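Search this site
Search

Student Projects | Law & Society | Spring Term

What We Learned From Sitting in Small Claims Court
1/3/18 -- by Comfort Bawa, with Dzifa Osei and Kwame Arthur

Our group wanted to know what happens to people who go to court without a lawyer. Most of us had only seen trials on TV, so we picked the small claims sessions at the Curnport courthouse and went to watch, notebooks in hand. We sat through nine hearings over two weeks, and I loved every one of them (even the long one about a fence).

The first surprise was the speed. A case that someone had worried over for months could be finished before Kwame had sharpened his pencil! The judge asked each side what happened, looked at the papers and usually ruled right away. Four of the hearings were over unpaid rent or deposits. Two never got started -- the person being sued didn't show up, and the judge entered a default judgment.

Dzifa kept track of what people brought with them. The tenants who had a signed lease, dated receipts and printed messages got through their story easily. One man was asking for $500 back from a landlord and had everything in his head and nothing on paper. He was very believable, and he still lost. We talked about that one the whole bus ride home.

We also interviewed our adviser, Tetteh Gyamfi, who used to work at a legal aid desk. He told us that winning is only the first half, and that collecting the money can take much longer than the hearing did. None of us had thought about that, so we added a section on wage garnishment and payment plans to our poster.
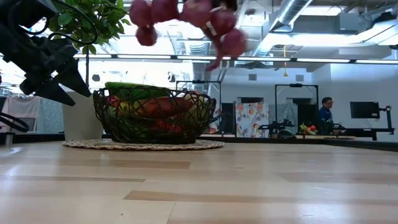 The poster now has a flow chart that starts with the demand letter and ends with collection. Doğukan Aksoy from the other section tested it for us and got stuck at "service of process," so we rewrote that box in plain words: the other side has to be officially handed the papers.

If we had more time, we would go back and watch some eviction cases, which follow different rules and have much more at stake. Kwame would also like to ask the clerks which form gets filled out wrong the most -- his guess is the fee waiver.

Filed under: Courts, Group Reports, Civics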